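Melis Plalis Stereo Chorus
Melis / Pedals / Modulation

If you grew up on big, shiny rock ballads, you already know this sound. It's the clean guitar that opens the song, wide and a little watery, ringing away under the first verse before the drums come in. The Plalis is our stereo chorus pedal, and we built it because we love that sound and wanted it in something you can throw in a gig bag.

Åsmund Sandberg drew up the first circuit one February after spending most of the winter with his old cassette collection. He was after the kind of chorus you hear on studio records from the middle of the eighties, where the guitar seems to sit on both sides of your head at once. The early version was lovely but noisy, and it took a good while to get the hiss down without losing the sparkle. We think he got there!

The controls are Rate, Depth, Tone, Width, Mix and Level. Six knobs may look like a lot for a chorus, but you can leave most of them at noon and play. Width is the one to try first. Turn it all the way left and you get a plain mono chorus, very good for bass. Turn it up with two amps plugged in and an open A chord fills the room (our neighbors can confirm this). 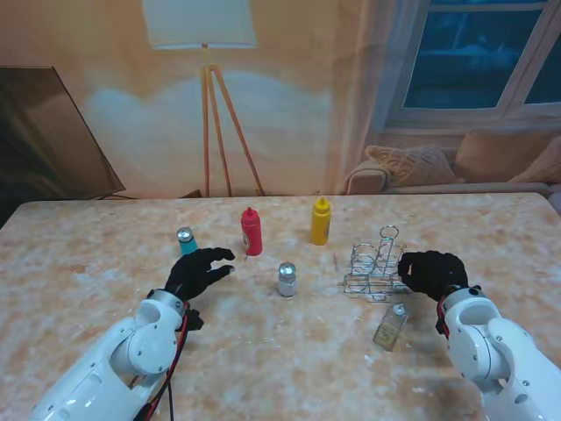

A teal-blue shaker and a wire condiment caddy on the marble-patterned tabletop.

Manuela Sanna voiced the six presets, and she plays keys as well as guitar, so don't be surprised if the pedal sounds great on an electric piano. Her favorite is Poven, the slow and deep one. Pleranero is quicker and brighter, made for picked arpeggios and that chiming rhythm part that comes back in every second chorus. You can save over any of them. Hold the footswitch while you power up to get the originals back.

It takes dirt well, too. Put your overdrive in front and keep Mix below halfway, and the lead stays thick without going seasick. Some of us like it the other way round, with the chorus first - it's messier, but try it on a long held note.

Specifications
Inputs: mono or stereo, 1/4 inch
Outputs: mono or stereo, 1/4 inch
Bypass: buffered
Power: 9 V DC, center negative, 500 mA supply recommended
Weight: 14 oz
Power supply not included. There is no battery compartment.

In the box
Plalis pedal, printed manual, stick-on rubber feet, preset card

Good to know
The stereo input uses two separate jacks. For a mono guitar, plug into the left one and the pedal will feed both outputs. If you hear only the dry signal, check that Mix isn't all the way down. We've all done it.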